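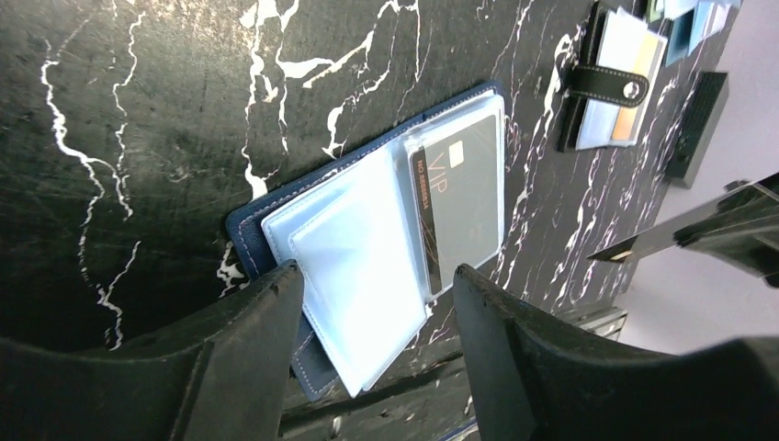 Dennis Nuttall reckons the edge paint is cracking at the fold on account of the first coat going on too thick, and that the brand of paint has very little to do with it. He said the same in May and I didn't write it down then, so it goes in now.

September 2021. Edge finishing, vegetable-tanned shoulder, bench two.

Where we'd got to: the Grarkholm paint was giving a good gloss on straight edges and splitting wherever the leather folds. Worst at the spine of the small goods, fine on belts and key fobs. We switched to Vindelum for one batch and got fewer splits but a tackier finish that picked up fluff from the drying rack. Didn't want to order more of either until we'd run them side by side.

**Strips**

Cut 30 strips from the same shoulder, all along the backbone so the stretch would be even. Two layers glued flesh to flesh, pressed under the board overnight, then trimmed together with a fresh blade. Half for Grarkholm, half for Vindelum. Within each lot:

- heavy first coat, straight from the pot
- thin first coat, wiped back with the cloth
- thin first coat over a sealed edge (gum, slicked with the canvas)

Sanded between coats with the fine grey paper. Sosina did the sealing, as her edges come up flatter than mine. I did all the paint so that it was one hand throughout.

The glue line on some strips wasn't fully closed. Marked those with a pencil dot on the back and left them in. We'd never throw them out in ordinary work and I want to know what happens to them.

**Drying**

Left on pins by the back wall, away from the heater. Grarkholm was touch dry well before Vindelum, as before. The tin says Vindelum can be recoated the same day. I'd leave it till the next morning. The one I recoated the same day dragged and left a ridge I had to cut off.

Benjie Mercado asked if we could warm the strips to speed it up. Tried it on an offcut with the hot air gun on low and the paint skinned over with soft stuff underneath. Don't do that.

**Flexing**

Used the old hinge jig, one bend being open flat to fully shut and back. The counter on it doesn't reset, so subtract the starting figure. First split you could see without the glass:

- Heavy coat, Grarkholm: went early on every strip. Clean cracks right across the fold.
- Heavy coat, Vindelum: lasted longer, then peeled in a flap at one end. Harder to repair than a crack.
- Thin coat, Grarkholm: mixed. The pencil-dot ones split along the glue line, the rest held much better.
- Thin over sealed, Grarkholm: best strip reached 1,368 bends before a hairline. Stopped there.
- Thin over sealed, Vindelum: no split on any I finished, but the surface went dull on the inside of the fold.

I haven't done the last 4 of the sealed Vindelum strips. The jig spring is slipping and I don't trust it beyond a certain point. Dexter Villanueva has the spare spring at Trorkirby and will post it.

So Dennis is right about thickness, at least for the Grarkholm. The glue line matters as well and we hadn't been looking at it. I'd been blaming paint for some splits that were the two layers coming apart underneath.

**Reading the returns again**

Went back through the returned pieces box with that in mind. Most of the cracked ones are from the weeks when we were gluing at the end of the day and not pressing till morning. The edge looks painted over a step. If you run a thumbnail along it you can feel the upper layer standing proud. No paint is going to bridge that for long.

One piece had split nowhere near the fold. Rochelle Haddad thinks it was creased in the post. Put it back in the box with a note.

**Colour**

Side matter, but it keeps coming up. The dark blue dries darker than the sample card, near enough black under the bench lamp. Over a sealed edge it's darker still. If an order asks for the edge to match navy leather, mix in a little of the mid blue and test on an offcut of the same hide, then look at it by the window. The brown and the oxblood dry true.

**What we'll do for now**

1. Glue and press in one go. If there isn't time to press, don't glue.
2. Trim after pressing, both layers together.
3. Seal every edge that folds. Straight edges can go without.
4. First coat thin and wiped back. Second coat may be a bit fuller.
5. Leave Vindelum overnight between coats whatever the tin says.

Stay with Grarkholm for folded edges until the Vindelum strips are finished. Tan have both in stock, and their price on the larger Grarkholm tin is better than buying direct, but it has to be used up fairly quickly once opened. The last one had gone stringy by the time we got to the bottom.

**Still to find out**

Does gum hold up in damp? All of this was done on dry strips in a dry week. Sosina suggests leaving a few in the cellar for 7 days and then flexing them. Would also like to try beeswax on top of the paint at the fold, very thin, which Dennis used to do on bridle work. He says it wants doing while the paint is fully hard and the wax only just soft, and buffing with a bit of old denim.

Strips are in the flat drawer under the press, labelled on the flesh side. Please leave the pencil-dot ones where they are. The wiping cloths need washing and we're down to the last sheet of fine grey paper.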